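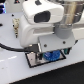

Drying filament in a food dehydrator, part two

Nov 19, 2021

In the first part I covered why the PETG I keep in the basement was stringing on every travel move. The short version: the basement sits at 70 percent relative humidity for most of the summer, and an open spool on a shelf picks up enough water in a few weeks to ruin the surface of a print. I bought a used Zillell dehydrator with round trays, cut the centers out of three of them, and stacked the rims to make a chamber tall enough for a standard spool.

Several people wrote to ask for numbers, so I took some.

Temperature

The dial on the Zillell is marked in degrees but I would not trust it. I put a thermocouple through one of the vent holes and taped the tip at mid-height, clear of the wall. With the dial at its top setting the air leveled off at 70 C after nearly 17 minutes. That is too hot for PLA, which will sag and fuse to itself on the spool. It is also hotter than I want for PETG. Backing the dial off by two marks gave me 62 C, and that is where I left it.

The heater cycles on a bimetal thermostat, so the reading swings by four degrees in either direction. A proper controller would tighten this up. I have one in a drawer and may fit it over the winter, but the swing does not seem to matter for PETG.

Weight

Cheng-en Hsu suggested weighing the spool before and after, which I should have done from the start. My kitchen scale reads to one gram, and that is coarse for this purpose. I borrowed a better one from Bronisława Wysocka that reads to a tenth.

The test spool was a partial one with 300 g of filament left on it. Over six hours it lost 0.9 g, most of that in the first three. Another two hours took off less than the scale could resolve. Cardboard spools confuse the measurement, as the cardboard holds water too and gives it up faster than the plastic does. Use a plastic spool if you plan to repeat this.

Printing

Same model before and after, same profile, 240 C nozzle, no change to retraction. The wet print had hairs between the towers and small pits on the outer wall. The dried one had two hairs in total, both near the top. I could hear the difference as well – the wet filament crackles as it leaves the nozzle.

Storage

Drying is a waste of power if the spool goes back on the open shelf. I now use Hartley gasket boxes, the 12 liter size, with a cup of color-changing silica gel in the bottom. The gel goes in the dehydrator when it turns green, at the same setting, spread thin on an uncut tray. It takes longer than the filament does. Overnight is usually enough.

The cheap dial hygrometers that come with some boxes are useless. Two of mine, side by side in the same sealed box, disagreed by 11 points. The small digital ones are better, and you can check them with a salt paste in a zip bag, which should settle at 75 percent.

Still open

I have not tried nylon. Guangming Lü dries his at 80 C for most of a day, and the Zillell will not get there without changing the thermostat. I also want to see whether the chamber heats evenly with a full spool in place. The airflow comes up through the middle, so the outer windings may lag – I only have the one thermocouple, so that test needs a second channel first.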